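Buying a Two-Armed Robot on a Small Budget – speaker notes
Breakout room B, 2 pm slot. Slides advance on the clicker, notes stay with me.

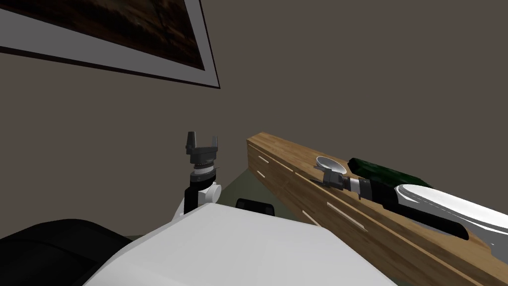
Somebody in the back at the spring run of this talk put a hand up before I'd gotten my name out and asked why anyone would spend a cent on hardware before the simulated version could do the job ten times in a row. Fair question! I'm starting with it this time, and my answer is that you mostly shouldn't. We did it in the wrong order and it cost us a chunk of April.

(Let that sit. Drink water.)

So, quick background. We're the Saston project, we do kitchen tasks. Bowls, bottles, counters, the kind of thing you did this morning half asleep. We had money for one proper purchase and we had to decide what to buy, when to buy it, and what to leave off the list. I'm going to go through the list more or less the way it happened, including the dumb parts.

SLIDE 2 – One arm or two

Look back at the opening slide for a second. One arm is out along the counter, going for a little white bowl. The other one is up in the air with its gripper open. Now, if you're the person holding the budget, that second arm is a line item, and you want to know what it does all day. Ask that. Ask it early, before you fall in love with the brochure (I fell in love with the brochure).

What we did was write down every task we wanted and mark the ones that truly need two hands. Holding a bottle while you twist the cap, yes. Moving a bowl down the counter, no. Our list was shorter than I'd have guessed, but the two-handed tasks were the ones our funders cared about, so we went with two arms and I'd do it again.

SLIDE 3 – Three quotes

We got quotes from Pretari, Clekadar and Zariņš. Please get more than one quote, even if you already know who you want.

Pretari was cheapest on paper. Grippers were separate. Spare fingers were separate from the grippers. I had to call back twice to find out what was in the box.

Clekadar came in highest and put everything in one number, training days included. I really liked that quote. I've still got it pinned up as the way a quote should look.

Zariņš was in the middle and gave us the simulation model up front, before we'd signed anything. That's the one we picked, and I'll be straight with you – the model was the reason. We could put the thing next to a counter and find out if it fit.

SLIDE 4 – What the quote leaves out

Go slow here, people take photos of this slide.

Shipping and a lift gate. Floor work, if your floor isn't level (ours wasn't). An electrician. Somewhere to put the crate while you argue about where the robot goes. Insurance, and whoever handles yours will want a meeting. Spare gripper fingers, and buy double what you think. A second counter top.

And hours. We logged 188 staff hours between the purchase order and the first useful day, and not one of them was in my first budget. If you take one number home from this talk, take that one.

SLIDE 5 – Reach and counters

Nobody budgets for furniture. We ordered a nice counter first and then found our robot's base wanted to stand just where the drawers opened. In the sim you catch that in an afternoon: you push the body up close, you send an arm down the wood, you see what's in the way. A bottle lying next to the forearm is a great test, by the way, much better than a clean surface. Real counters have stuff on them.

Move the counter in software. It's free. Moving ours took four people and a borrowed dolly.

SLIDE 6 – The computer

Short one. We ran 1366 simulated trials before we signed, on a desktop we already owned, and it was fine. Slow, but fine. We'd had a fancy workstation in the plan and we took it out and put the money into spares. Check what you've got before you shop.

SLIDE 7 – When to sign

Our rule now is 50 sim trials per task, written up on one page each, before anybody fills in a purchase request. It doesn't prove the real robot will do it. Friction is different, lighting is different, everything's a bit different. What it does give you is a page you can hand to finance, and finance loves a page.

Also ask the vendor for the return terms in writing. I forgot. Don't forget.

SLIDE 8 – Questions

If it's quiet, ask who's renewing a service contract this year and what they pay. That usually gets the room going.

Handout with the blank budget sheet is on the table by the door. If they run out, the same sheet is on the Saston page under Planning.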